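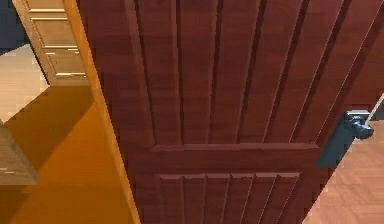 Edge-first beats handle-first for door state in sim (our numbers, please poke holes)

Forum: Manipulation and Mobile Robots > Perception
Started by yusri_j, 4 October 2026

yusri_j
Okay, so I've been sitting on this for a while and I want other eyes on it before I write it up properly. Short version: we train a small network to guess door state (which side the hinge is on, how far open the thing is) from whatever the robot's camera happens to see, and the version that looks for the slab edge first does a lot better than the version that looks for the handle first. The gap was big enough that I spent two days hunting for a bug.

Background for anybody who hasn't followed the old Skandden thread. Everyone I know starts from the handle. Find the handle, put a box around it, work out the hinge from there. That's fine when you're standing square in front of a closed door. It gets ugly when the camera is tipped over and close, and in a house with a lot of doors the camera is tipped over and close all the time. The view at the top of this post is a good one for arguing about. There's a gray lever way over on the right of a red-brown door, a long orange strip down the left that is the thickness of the slab, and another paneled front behind it in a totally different wood. The handle-first model finds the lever just fine! Then it says the door is closed. Edge-first gets it as open, with the angle close enough that I'd let an arm plan on it.

What we did:

- Rendered the houses in Starkden, with random door angles and random camera roll
- 3,000 held-out views, none from a house used in training
- Same backbone for both models, same training budget, same augmentations
- The only difference is what the first stage gets asked to find: a handle box or an edge line
- 6 seeds each

On closed doors the two are even. On doors that are partly open, edge-first wins on every seed. On steep camera roll it isn't close. I'll post the plots once I've fixed the axis labels (Sekar has already yelled at me about them).

So, what's wrong with it?

ridwan_lau
Fun result, and I believe you that it isn't a bug, but I don't think you've measured what you say you've measured.

Look at your own picture. The edge of that door is bright orange and the face is dark red. Of course a network likes the edge, it's practically a highlighter stroke. How many real doors have an edge in a different color from the face? The ones in my apartment are white all over. I'd bet a sandwich that your model learned "long thin strip with a different tone" and that it falls over the moment you paint slab and edge the same.

yusri_j
Fair! Part of that strip looking different is light, though, it's facing another way from the panels. You'd get some of it on a white door too. But yeah, I can't tell you how much is light and how much is the material. The Starkden door assets do come with separate edge materials and I never touched those.

dewanti_m
Ridwan beat me to it, so I'll complain about something else. Your handle-first baseline feels like a straw man to me. The one from the Santoso workshop doesn't stop at the handle box, it also takes the lever direction. On a lever handle the direction tells you a ton. It normally points back toward the hinge, so you get the hinge side for free. If your baseline throws that away, you're comparing a decent edge model with a handicapped handle model.

yusri_j
Hmm. We crop the handle and pass the crop along, so the direction is in there somewhere, but no, there's no explicit direction output.

I'd push back on "for free" though. In that first view the short lever arm goes off to the right, away from the slab edge you can see on the left. Tell me which way that points relative to the hinge without using anything else in the image. I tried it on people at lunch and they split. The camera is so tilted that you need the door plane before the lever direction means anything, and once you have the plane you barely need the lever.

dewanti_m
People at lunch aren't a baseline :)

But okay, that's a better argument than the one in your first post. Put it in the write-up. And run the direction version anyway, a reviewer is going to ask for it in the first paragraph.

sekar_lumenta
Hi, I'm the one who yelled about axis labels. I did the error sorting for this, so let me add the part Yusri skipped, which I think is the more interesting half.

Edge-first has its own favorite way to fail, and it's double doors. With one leaf there's usually one good vertical edge near the handle side and life is easy. With a pair you get two leaves, each with its own handle, plus frame edges, plus whatever door the camera is next to. The first stage has to pick. When it picks badly it picks a frame strip, calls it a slab edge, and then hands the next stage an angle for a door that doesn't exist.

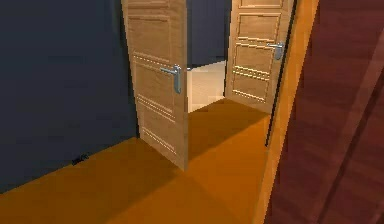
Two light wood leaves swung open, orange frame strip on the right. Edge-first struggles on views of this type.

The handles in that one are lovely, silver levers on slim backplates, easy to see on both leaves. Handle-first says "two doors" here with no trouble at all. Edge-first merges the right leaf and the frame next to it, and there's only a thin black gap between them, so I kind of get it. I'd probably draw that line wrong too if you gave me a blurry printout and no coffee.

Then there's the big red-brown panel right up against the camera on the far right. I labeled that as "near surface, unknown" in the error sheet. Yusri wanted it labeled as a door. We have not resolved this.

yusri_j
It's a door!! It's the same red and it has the moldings!

sekar_lumenta
It's likely a door. The label sheet has a column for likely.

ridwan_lau
Okay, this is much more useful than the headline number. How many of the held-out views have double doors in them? If it's a tiny slice then your average is hiding a real problem. A robot that misreads a double door in a hallway is going to plan a push on a door frame.

sekar_lumenta
Small slice. I don't want to quote a share until I've redone the labels, the first pass mixed up closet fronts and room doors. It's the usual mess where the asset is called "door" in the file and somebody used it on a wardrobe.

ilham_oei
Jumping in from the hardware side. I ran a version of edge-first on our Skultorance base last November, before Yusri cleaned up the training code, so take this with plenty of salt.

We had 4 interior doors in the test hallway, all painted the same off-white, edges included. I fully expected Ridwan's sandwich scenario. It didn't fall over. It got worse, for sure, and it got much worse in flat ceiling light. When there was a window on one side it did okay, which fits the idea that the light difference between face and edge is doing a lot of the work. The handle version was steadier from one lighting setup to the next but it kept calling ajar doors closed, same as in sim.

What hurt us way more was the floor. Ours is shiny and the door reflects in it, and the edge line just kept going down into the reflection. The model was thrilled. Nice long edge! The orange floor in Sekar's picture looks glossy too, so I'm curious if you see that in sim at all.

sekar_lumenta
Not that I've noticed, but our floors are a lot tamer than a real polished floor. The glossy ones mostly pick up soft bands of shade, and I haven't found a view where a leaf shows up mirrored clearly enough to pull the line down. There is a broad darker band running across the floor from the base of the left leaf in that one, and I did wonder if it would grab that. It didn't.

Could you share a few of your reflection failures? Even phone-quality ones.

ilham_oei
Sure, I'll dig them out. They're on the old drive with the dead fan.

ridwan_lau
So does the sandwich count as won or lost? It got worse on matching paint. I said "falls over."

dewanti_m
Lost. You have to buy Ilham a sandwich.

Yusri, serious question though: why pick one? Sekar's failures and your failures look like they're on opposite sides. Handle-first counts leaves well and guesses angles badly. Edge-first is the other way around. Let the handles propose the leaves and let the edge set the angle for each one. Nothing in your setup stops you from doing that.

yusri_j
Well, one thing stops me, plenty of views have no handle in them. You're close to the door, camera pointed at a panel, and all you have is grain and grooves and a strip. I like that edge-first still says something there.

But as a fallback order it could work. Handle found, use it to claim a leaf, then go get the edge. No handle, go straight to the edge and lower the confidence. I'm a little annoyed that I didn't run it already.

ridwan_lau
I'd still want the matching-paint test in the paper, before any fancy fusion. Same views, same camera poses, swap the edge material to match the face and change nothing else. That's an afternoon of rendering. If edge-first holds up, I'll stop bugging you and you get to keep your title.

yusri_j
Deal. List as it stands, tell me if I dropped something:

- Edge material matched to face material, same poses
- Handle-first with an explicit lever direction (for Dewanti)
- Double doors reported on their own, after Sekar relabels
- Handle proposes, edge refines
- Flat light against side light, for Ilham's hallway thing

I'll put the renders on first. Sekar, do I get my red door?

sekar_lumenta
You get a "likely."

ilham_oei
Found the drive. The fan is still dead but it spins up if you leave the case open. Uploading the floor ones to the shared folder now, the worst ones are in the folder called "ugh".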